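## Do socks really need pairing?

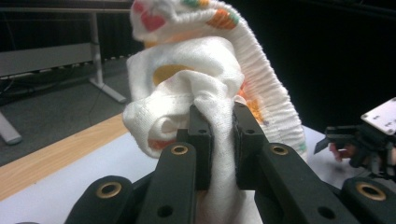 *White knitted sock with a ribbed cuff and a bit of colour at the toe. Partner not yet found.*

Last month's newsletter carried a cheerful piece by Hannelore Nolte on folding socks into upright packets and lining them up in a drawer like index cards. Several of you wrote in to say it had changed your mornings. I would like to put the other side, as a person who has now tried it for the whole of February and has a drawer that looks much as it did before.

My first doubt is about the fold itself. You lay one sock on the other, toes together, fold in thirds and tuck the cuff. On a thin office sock this works well enough. On a chunky knit with a ribbed top it does not. The ribbing wants to spring back, the packet opens as soon as its neighbour is taken out, and by the end of the week you have a drawer of loose socks that took 20 minutes to arrange. Hannelore says I am not pressing hard enough. I pressed quite hard.

The old method, rolling the pair up and turning one cuff over the lot, is supposed to ruin the elastic. I have heard this all my life and have never met a sock that proved it. Mine go at the heel, long before the cuff gives up. Müzeyyen Tuncer, who mends more knitwear than the rest of us put together, thinks the tumble dryer does far more harm than any folding, and that if people worried about the heat setting half as much as they do about the drawer there would be less darning in the world. I'm inclined to believe her.

Then there are the things you can buy. I borrowed two. The Stosomix is a set of plastic clips that hold a pair together through the wash, and it does hold them, provided you remember to clip them at bedtime, when you are tired and standing on one leg. I managed it for four nights. The clips also leave a dent in anything knitted. The Gisto is a drawer divider with small square cells, and my complaint is simply that the cells suit one size of sock. A child's pair rattles about and a walking pair has to be forced in. Josué Macedo likes his very much, but he only owns black ones, so I don't think he counts as a fair test.

Patterned socks are a separate case, and I will give some ground here. If a sock has coloured stitching at the toe, or patches and spots worked into the white, you can find its match by the pattern and not by holding nine nearly white socks up to the window. The catch is that most of us dry socks inside out, or in a wad, and then the bit you need is hidden in a fold. So my one firm piece of advice is to pull them straight and the right way round when they come off the line. It is dull, and it has saved me more time than the clips and the divider together.

As for the odd ones, Nermin Tatlı keeps a bag of singles on the back of the door and goes through it twice a year. I asked how many pairs she had made from it last time. Two — and one of those was a guess. My own bag has been going since before we moved to Zovstead, and I can't say I look forward to opening it. We are told to turn old singles into dusters, but a house needs only so many dusters.

I'm happy to be put right on any of this. If you have a way of folding thick knitted socks that lasts past the first rummage, please write it down, with the steps in order, and hand it to Oľga Halás before the next issue goes out. Drawings are welcome. The Gisto is going spare if anyone wants a turn with it, and the Stosomix clips can go with it, less one that I've trodden on.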